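Irkanlow hotel listings, README

Cleaned up listing text for small hotels and guesthouses, one row per property per season. Started as a side job for the Dultent booking pages, now big enough that people keep asking me what the columns mean. So, this.

Last full rebuild Fri 12 April. Small fixes since then, not logged, sorry.

What's in it

523 properties. Mostly inns, lodges, a few apartments that call themselves hotels. Each has a blurb (what the guest reads), an amenity list, distance to town and airport, check-in hours, pet policy. No prices. No guest reviews. Don't ask for reviews, we don't have the rights.

Files

listings.csv: the main one, UTF-8, comma separated, quotes around anything with a comma in it
amenities.csv: long format, one amenity per line, join on prop_id
rooms.csv: room types, join on prop_id
notes.txt: my scratch notes, probly useless to you

Columns people trip on

prop_id: string, keep the leading zeros. Excel eats them.
season: "hi" or "lo". November is lo everywhere except the Pollock properties, they run their own calendar.
dist_town: km, straight line. The blurb often says something shorter. Trust the column.
dist_air: minutes by car, as given by the owner. Take with salt.
blurb_src: "own" if the hotel wrote it, "agent" if an agency did. Agent blurbs repeat a lot, same sentence about relaxing after a long journey, over and over.
reno_year: year of last renovation. Blank means not told, NOT never.

Cleaning

Stripped phone numbers, emails, booking links. Blurbs under 30 words dropped. Merged duplicates by address, then by hand. Getsemaní Quintero did the Spanish and Portuguese ones and caught a whole block where "media pensión" had been read as a pension discount. Fixed.

Brameck rows came in as scanned brochures, OCR is rough. Flagged ocr=1. Skip them if you're training anything on spelling.

Known problems

Parking is a mess. "Parking nearby" and "parking" both map to parking=1, needs splitting.
3 properties closed and still in the file, see notes.txt
Accents lost in some town names, older rows only
Check-in hours after midnight show as the wrong day
"Sea view" is whatever the owner says it is
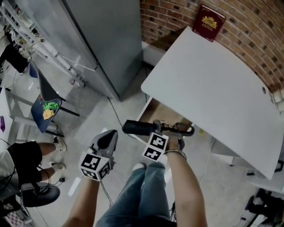
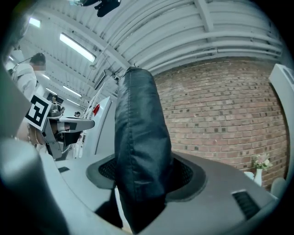

Room furniture is free text in rooms.csv, column furn, and it's the messiest thing we ship. Owners write whatever they feel like, "work corner", "business area", "bureau". For v2 I'm mapping it to a short list. A white desk with a drawer under it goes in as desk + drawer, color goes to furn_color, and the red brick wall behind it goes to decor, not furn. Same with padded stuff, if the owner doesn't say what the piece is for then code it padded_other and move on, dont guess. Wall finish only gets coded when the blurb mentions it, so decor is blank for most rows right now.

Splits

2 splits, train and test, by property so the same hotel never lands in both. Seasons of one property stay together. If you reshuffle, shuffle on prop_id and not on row number or you'll leak.

Use

Fine for search, text cleanup, translation practice, amenity extraction. Not for anything that tells a traveler what to expect tonight. The text goes stale fast, a pool closes, the breakfast room moves, nobody updates the blurb.

Fixes

Send the prop_id, the column, old value, new value. One per line please. Whole-file edits get ignored, I can't diff them in my head.

TODO

split parking
pull closed properties
furn mapping, half done
ask Pollock about the season dates again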